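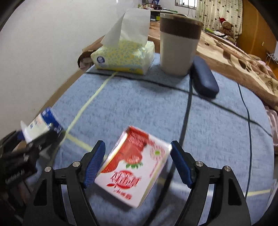 Visit to Utolholm, demo morning (March)

Out with Béla Simon, 8:40 train, got there before the coffee did. Notes typed up same evening from the back of the program sheet so order is a bit off. Anyone from Boros group who wants the handouts, they're in my tray.

Three parts to the morning: talk, live session in the bedroom, then questions over lunch. Talk was long. Skip to the live part if you're in a rush.

Talk, short version: Bravimia wants household pick-and-place data from real rooms, people doing the motion with grippers in their hands, no arm anywhere. Train first, put it on an arm later. Their first batch is called Jukadgate (didn't catch why, Béla thinks it's a street). Target was 2,000 episodes, they closed it at 3,001. Didn't say how many got thrown out. Asked twice.

Live session

Objects are groceries. Strawberry milk carton, blue and white milk carton, yogurt cup on its side. Surface is a bed with a light blue cover and pale yellow tape lines across it. Tissue box, a tall cup-shaped thing and a dark blue glasses case stand at the back.

Watched mostly the strawberry carton. Small, light, and there's a point where it's in the air between the pads touching neither one. Wrote "AIRBORNE" in the margin and underlined it. For our own sessions we need to decide beforehand if a frame like that is a fail, a drop or a legit part of the motion. Right now our labels have no word for it. Suggest "free" as a state, separate from "held" and "resting". Béla against, says annotators will use it for everything. Park it.

Soft surface matters more than I figured. On our bench a box is square to the table or it's fallen over. On bedding you get every angle in between. Our pose labels (upright / side / other) would put half of this in "other".

Things to copy:
– ribbed pads. Ours are smooth, order some
– tape in a color that stands out from the cloth but isn't loud
– background stuff left in. Teddy in a Santa hat on the bed, curtains, wardrobe, all of it. We strip the room bare and then wonder why nothing carries over

Things not to copy:
– room was hot and small, visitors breathing down the operator's neck
– no written object list that I could see. Asked for one, was promised one

Clip length: 18 seconds cap per episode, they say. Tried timing by hand, gave up, somebody was talking to me.

Two grippers at once

This is the bit I wanted to see. One on the strawberry carton, the other with the milk carton held at an angle off to the left. Black plates, silver screws, blue pads. GenRobot.AI lettered along the body of the left one.

Main worry is the same as at home: when both are in the same small area, each one blocks part of the other's view. Same goes for the hand behind it. Béla says just widen the object spacing. I say that defeats the purpose, real shelves are tight. Compromise – run a set at both spacings next month and compare.

Also the strawberry print faces the wrong way up in a lot of what we'd see from the handle side. Good for us! Text upside down, on a slant, half behind a finger. If the model only knows cartons by the front label it'll fall flat. Add rotated packs to our test list. Not just flipped photos, real packs turned by hand.

Ask Boros people if they still have the second handle, the one with the cracked trigger. Could be fixed for pairs work.

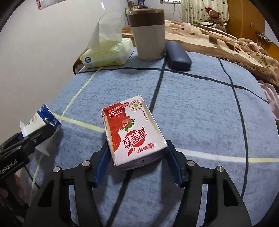
Yogurt cup

Different problem. Round body, flared rim, smooth. Lying on its side with the lid end toward the gripper, fingers closed round it. With a carton you have flat faces to squeeze, here you get contact on a curve and the rim in the way if you come in too close to the lid. At the same time a strawberry carton in the other gripper, the one marked DAS, over on the right.

Want this in our set. A cup on its side on cloth, start there, then on the bench where it can roll. Full and empty, log the weight each time. We forgot the weights last time and had to redo 56 runs, not doing that agian.

Small green light on the body of the DAS one. Nice to have something like that in veiw of the operator, ours is underneath where no one sees it.

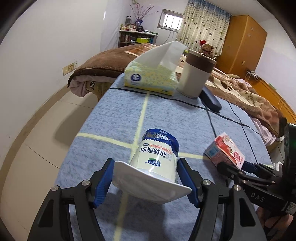
Does it need a robot arm in the room to be worth recording?
Their view is that the arm can come later, so long as the fingers and pads on it match the hand-held ones. Béla wants to see that tested before we buy anything. Fair. I'll write to Bravimia for the arm results, and for the object list while I'm at it.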